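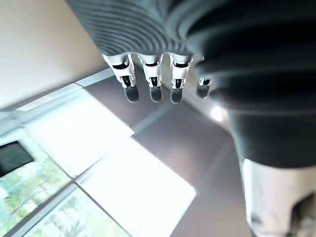
Anil Venkataraman wrote in to say that his hand closes nicely all evening and then, around breakfast, starts grabbing at bright spots on the floor, and could I please do a page on software for people who tinker at home. Well, Anil, I've been meaning to for ages, and your note gave me the push! These are the habits that have saved me the most grief in my own little workshop at Stosuncombe. Some are so plain that I'm a bit shy about writing them down, but I still forget them when I'm tired, so down they go.

Sunlight on the floor

A sunny patch with crisp edges looks an awful lot like a sheet of white paper to a simple vision program. If yours finds things by brightness alone, it will go after that patch every time. Try these before you buy anything:

Lock the exposure and the white balance in your camera settings. Automatic exposure is lovely for birthday pictures, but it makes the whole picture jump whenever the arm swings past a window, and then every number you tuned last night is wrong.

Save test pictures at different times of day and keep them in one folder. Mine has 338 in it now, and I run the detector over all of them whenever I change a line (it takes as long as making a pot of tea, so that's what I do). Be sure to put some December ones in. The low winter sun reaches right across a room and will find a mistake you never met in July.

If you have a depth reading, ask it for a second opinion. A patch of light has no height. I tell my program to ignore anything that doesn't stand up at least 18 millimeters from the floor, and that one rule got rid of most of my false grabs. Shiny floors can fool a depth sensor too, mind you, so ask for the same answer several readings in a row before you let anything move.

Keeping the fingers out of trouble

Put your floor in the planner. I know, it sounds silly – but I ran for weeks with a table in my planning scene and no floor under it, and the planner was perfectly happy to send fingertips straight through where the floor ought to have been. Add it as a plain flat box, and make it a touch higher than it really is.

Then measure to the tips of the fingers, with the hand open and again with it closed. The longest finger isn't always the one you'd guess, and a model that stops at the palm is no help at all.

Approach in two steps. Go quickly to a spot well above the thing you want, stop, look again, and come down slowly. I use 300 millimeters for the upper stop and 20 millimeters a second for the last stretch, and yes, it's slow, and I've made my peace with that. Fingertips cost money!

With several fingers, send one grip command and let the software work out each joint from it. I used to send them one at a time from a loop, and you could watch them arrive like guests at a party. Give each finger its own limit on current, too, so that one touching early can stop while the others carry on closing.

Small housekeeping

Keep every tuned number in one settings file, with a note beside it saying when you changed it and what you were annoyed about. I call mine Godska, after a cat, and I can't tell you how often I've gone back to read it.

Name your saved poses in plain words. "Above floor, hand open" will still make sense next year, and "pose7b" won't.

Run the new program in simulation first, then on the real arm at a crawl with your hand by the stop button, and only after that at the speed you want. When you've been up since five and you're sure it's fine, do it anyway.

Write the log to a file as well as to the screen. Stamp the camera pictures and the joint readings from the same clock, or you'll spend a whole afternoon (as I did) chasing a wobble that was only two clocks disagreeing.

Anil, if the morning grabs go on after you've locked the exposure, send me a few of your saved pictures along with the settings file and I'll have a look. Next time I'll get to cable slack and why I leave the last joint a little room to turn.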